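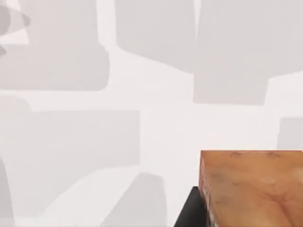
I have spent most of this winter teaching a robot to pick up a block of wood, and I'm going to need you to be excited about that with me.

Some background! I belong to a shared workshop called Hirness, the kind of place where half the benches are covered in sawdust and the other half in somebody's unfinished guitar pedal. Last September I talked two other members into a joint build we named Grorine. The plan was a pair of arms on one tabletop that could clear up small stuff by themselves: blocks, cups, the things that pile up while you're busy. We gave ourselves a budget of 500 dollars for everything except the arms (we blew past it on cables, mostly, and I'm still a little sore about the cables).

What I didn't expect was how much of the work would happen on a screen. Before we let anything swing around near a real plant, we run it in simulation. I build a virtual table, set things out on it, press go, and then sit there with my coffee whispering "come on, come on" at a rendered piece of wood.

## The block problem

Picking up a block sounds like nothing. Toddlers do it! But my first version came in too steep and knocked into the corner, and the second closed its fingers early, proudly, on air. I kept a log in a spiral notebook, and by the time I changed notebooks I'd written up 1218 runs. Plenty of those entries just say "nope."

The view from close to the gripper is the one I stare at most. All I get is a bit of wood grain, a black finger beside it and a whole lot of soft gray shadow, and from that I'm supposed to judge whether the grip is any good. You get better at it. I also learned to leave the shadows on, even though the runs go faster without them, because a policy that has only seen a spotless white table gets very confused by a lamp.

The wider view is much more fun. I went a bit overboard decorating, with a light blue shelf along the back, an orange cylinder with a blue stripe, and a potted plant with little purple flowers that I'm fonder of than I should be. With the block up between the fingers, just clear of the table, I still get a silly grin. 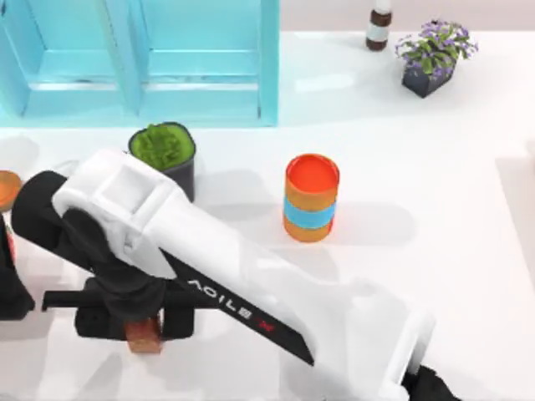

## What I'd tell you before you start

Start with one arm. We set up two from day one, and for three weeks all I did was stop them from reaching for the same spot. Save a copy of your settings every time you change the grip force, too. I lost 22 good ones to a careless folder cleanup and had to go for a long walk.

Next on my list is the cylinder, which is round and hollow and will probably have me starting a third notebook.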